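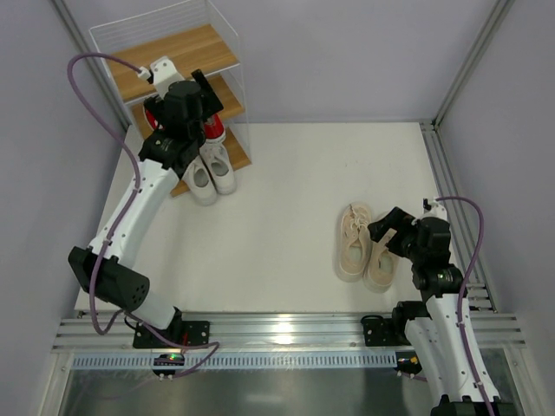

Subject: Re: [bench-arms] Which fingers for the shoe rack task?

From: Yanti Govindasamy
To: bench-arms list

Hi Rostam, hi all,

Great timing with this question, because I've spent most of July on exactly this and I'm a bit giddy about it. Quoting your message in pieces so I don't lose track.

Rostam Moradi wrote:
> We're setting up a two-arm cell for putting shoes on a small rack and
> I'm stuck on fingers. The hard plastic ones that came with our arms
> are fine on blocks and hopeless on anything with a soft collar. Has
> anyone compared padded fingers against bare ones on real footwear?
> I don't mean a foam stand-in.

Yes! My cell is the one in the photo at the top: two arms on the front rail, three-shelf rack in the back left corner, three pairs of shoes (red, white and beige). The red pair is on the middle shelf there, the white pair is on the floor in front of the rack and the right arm is down at one of the beige ones.

I ran two sets of fingers. The first was the bare Lamis set, the second was the same set with Bralska pads stuck on the inside faces. I did 545 grasps altogether, split as evenly as I could manage between the two, and I swapped the fingers over every morning so neither set got all the good lighting.

The pads won, and by more than I'd guessed. With bare fingers I dropped or badly twisted 27 shoes out of every hundred. With pads it was 17. Those still sound like big numbers, I know, but I counted a grasp as bad if the toe swung far enough that I'd have had to regrasp before the shelf, so plenty of those "failures" would look fine to a visitor.

Where the pads really shine is the collar grasp, where you come down over the opening and pinch the side of the shoe. Bare fingers tend to fold the canvas over and then it slides out sideways. The pad grabs the fabric early and the whole thing comes up level. I may have cheered the first time.

Where they don't help is the heel. If you pinch the back of a stiff sneaker the shoe is doing most of the work already, and the extra thickness of the pads just eats into your opening. On a narrow gripper you'll notice that straight away.

> How much force are you using? We keep crushing the heel counter and
> then the shoe springs out when we let go.

Less than you'd think. I started with the Cuautle controller's default and brought it down in small steps until shoes began slipping, then went back up one step and left it there. The springing-out thing happened to us as well. What fixed it was opening slowly for the first bit of travel and then letting it go full speed. It's one line in the release routine and I'm happy to send it to you.

One warning on the Cuautle: if you change the force limit while the gripper is already closed, it doesn't take effect until the next close command. I lost an afternoon to that and blamed the pads for it the whole time. Sorry, pads.

> Also wondering about cables. Ours snag on the rack constantly.

Ha, yes. The purple cables in the photo go to the top of each gripper, and they're on their third layout. First I had them tied tight along the arm, and the wrist ran out of slack whenever it turned over to reach a shelf. Then I gave them far too much and the left one caught the corner of the rack. Now there's a free loop at the gripper end that swings out to the side, and from there the cable follows the white links down past the base. Set the size of the loop with the wrist turned as far as you'll ever need it, then add a thumb's width.

It also helps to keep the arm out of its worst poses. I put a soft limit on the left wrist so it can't swing its loop toward the rack side. That cost me a little reach on the bottom shelf, but I slid the rack over a touch and got most of it back.

> Last one. Is it worth having both arms the same, or would you put
> different fingers on each?

I'm torn! I had the same set on both for the whole comparison, for obvious reasons, but I've been playing with mixed sets since. Bare on the left for placing into the shelf gap, padded on the right for picking up off the floor. It's lovely when it works, because the slim fingers get out of the shelf without dragging the shoe back with them. The catch is the handover. The padded hand has to give the shoe up at the heel so the bare hand has something stiff to hold, and that means turning the shoe in the middle, and turning is slow.

If you only have the budget or the patience for one kind, get pads on both and accept the occasional bump on the way out of the shelf. If you like fiddling – and you're on this list, so I have my suspicions – try the mixed setup and please tell me how you go.

A few odds and ends while I'm here:

Pads pick up fluff very quickly. A damp cloth brings the grip back, but let them dry fully before you log anything. My numbers for one whole session went in the bin over that.

Laces are a menace for either type. A loose loop between finger and shoe will feel like a solid grasp to the controller and then let go halfway up. I tuck them in now at reset.

Pale floor and white shoes was hard work for our detector. The red pair was found nearly every time and the white pair much less often. Changing the camera exposure got us further than changing the model did, so try that before you retrain anything.

Has anyone here run the Usance fingers, the ones with the curved tip? I'd love to see how they do on a collar grasp, and I'll gladly rerun my full set if someone can lend me a pair for a couple of weeks. I'll cover postage both ways.

Rostam, send me your gripper's maximum opening and I'll work out whether the pads will leave you enough room for a heel pinch. The grasp log is a plain spreadsheet and anyone who wants it can write to me off-list.

Cheers,
Yanti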